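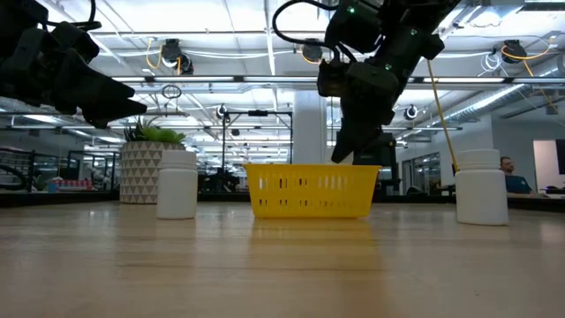
マスターズ水泳の大会、エントリータイムは短水路と長水路のどちらで書けばよいですか

はじめまして。日本語は母語ではありませんので、分かりにくい所がありましたらお許しください。

私はRunusというスイミングクラブの大人の部で泳いでいます。1月に、Grumusauで行われるŠevčík杯に初めて出ることにしました。種目は400m自由形です。会場は50mのプールですが、私がいつも練習しているDrullgateのプールは25mで、正式な長水路の記録を一つも持っていません。申込書には「エントリータイム」という欄が一つあるだけで、短水路か長水路かを書く所がありません。

短水路のタイムは6分ちょうどです。このまま書いてもよいのでしょうか。遅く書きすぎると、ほかの方に迷惑でしょうか。また、当日の持ち物についても、経験のある方に教えていただきたいです。参加費の2350円はもう払いました。

回答 1(ベストアンサーに選ばれました)

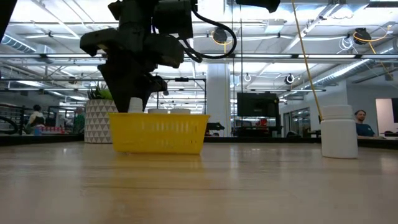

長水路の大会でしたら、長水路で泳ぐつもりのタイムを書くのが普通だと思います。25mプールの400mではターンが15回ありますが、50mプールでは7回しかありません。壁をけって進む距離が減りますので、多くの人は長水路のほうが遅くなります。私の場合は、短水路の記録に13秒を足して申し込みました。飲み物や補給用の粉は、写真にあるような白いボトルに入れる人もいますが、同じ形の物が黄色いかごの中に並ぶと、どれが自分の物か分からなくなります。ふたに油性ペンで名前を書いておくことをおすすめします。

エントリータイムは組分けのために使われるものですから、少し違っていても失格にはなりません。ただし、極端に速いタイムを書くと、速い組に入ってしまい、最後の100mを一人で泳ぐことになります。私は一度それを経験しました。とても長く感じました。
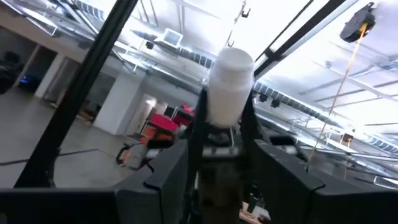 それから、50mプールで一度も泳いだことがないのでしたら、大会の前に一回だけでも練習に行かれたほうがよいです。25mを過ぎても壁が来ないので、最初はペースの感覚がくるいます。前半の200mは楽に泳いで、後半に力を残してください。

質問者からのお礼

ご丁寧にありがとうございます。6分13秒で書くことにします。近くに50mプールがあるかどうか、調べてみます。

回答 2

持ち物は、水着、予備のゴーグル、タオル2枚、サンダル。以上。寒いから上着も。

回答 3

もう締め切られた質問かもしれませんが、昨年Ševčík杯に出ましたので書きます。この大会は要項が二種類あって、申込書と一緒に来るほうには詳しいことが書いてありません。会場の掲示板に張ってあるお知らせのほうに、エントリータイムの決まりがあります。必要な所だけ写します。
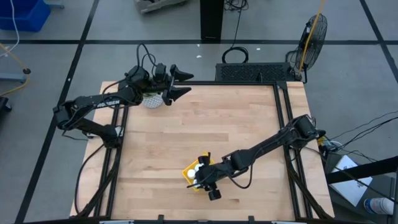 Grumusau、2018年12月10日
Ševčík杯に申し込まれた皆様へ。エントリータイムは長水路の記録、または長水路での予想タイムをご記入ください。短水路の記録しかない方は、ご自分で換算してください。申込者は396名になりました。400m自由形は時間の都合により、男女混合のタイム順で行います。タイムの変更は年内に受け付けます。

以上です。ですから、回答1の方の説明で合っています。一つだけ付け加えますと、混合の組では隣のレーンに自分とかなり違う泳ぎ方の人が来ることがあります。私は隣の人につられて、最初の100mを速く入りすぎました。招集所はプールの反対側にあって遠いので、自分の組の三つ前には移動を始めたほうが安全です。

更衣室のロッカーは硬貨が必要でしたが、今年も同じかどうかは分かりません。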